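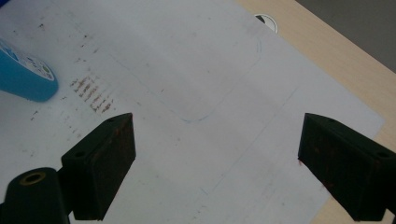 Blue tape, white paper, two green fingers. The glamorous end of automation.

Call for participants: people who do chores, to help find out whether machines can

Midby is looking for 60 adults in and near Stommont to spend time with us this summer doing things they would normally do while thinking about something else. Wiping a counter. Pairing socks. Putting tape on a box, then putting the box on a shelf, then moving it because somebody put it on the wrong shelf.

You will do some of these jobs with your own hands and some with a hand-held gripper, a two-fingered tool you squeeze to pick things up. We record both. The recordings go toward teaching robot arms to do the same work, and toward an annual report in which we say how that is going.

How is it going? Last year's report, written by Usha Nambiar and Subbarao Salian, scored 385 attempts by our robot arm at a list of ordinary tasks. It is decent at moving a mug from one known place to another known place. It can fold a hand towel if the hand towel cooperates. It has never found the end of a roll of tape, a job that also defeats most of our staff, though they at least know when to start swearing. In February it stocked a shelf for a whole afternoon without dropping anything, and we were all very proud until Subbarao noticed that every can was facing the wall.

So the short answer is "not yet," and the long answer is why we need you.

What you would be doing

Each participant comes in for four sessions of two hours. Sessions are held at our Kulanetti Street workshop, upstairs from the tile showroom (there is an elevator, and it is slow). You'll work at a table, mostly standing, with breaks whenever you want them. A staff member will be nearby to reset things and to answer questions. They will not help you with the socks.

Half the tasks come from homes and half from small shops: sorting hardware into bins, wrapping breakables, pricing, taping, stacking. A few are deliberately dull and will be repeated many times. If you have ever worked a stockroom in the week before a holiday, you will feel at home, possibly against your will.

Who we want

Anyone 18 or older who can grip and lift a two-pound object with either hand. We don't need technical people. We have plenty, and they load dishwashers like raccoons. We would especially like to hear from people who have cleaned, packed, stocked or cooked for a living, and from people over 65, who were badly underrepresented last time. Left-handers, please apply — the arm currently believes you don't exist.

You can't take part if you have had hand or wrist surgery in the past year, or if you work for Midby or for our partner Vashisht, who build the arm and already have opinions about it.

What you get

$240 for all four sessions, paid by check or prepaid card at the end of the last one. If you stop early, you are paid for the sessions you finished. Bus fare or parking is covered with a receipt. Coffee is free and made by a person.

What we record

Your hands, the table and whatever you say within range of the microphone. We don't film faces on purpose, and any footage that catches one is blurred before it leaves the building. You can ask us to delete your recordings at any point up to the publication of the report. The consent form is four pages long and Divya Salian will go through it with you line by line, whether or not you say you've already read it.

How to apply

Call the workshop and ask for Gopinath Chacko, or stop by on a weekday between 10 and 4 and fill out the one-page form at the desk. Tell us which chores you do most, which hand you favor and which evenings or mornings you could manage. Please also name the one job you would hand over to a machine tomorrow. Ovens are well ahead so far.

Applications opened Monday, May 19, 2025 and stay open until the places are filled. Everyone who applies will get a reply, including those we can't fit in. Questions about access or payment should go to Jagadeesh Kamath at the same number.

Get Midby news by email. We send it when we have some. Unsubscribe at any time.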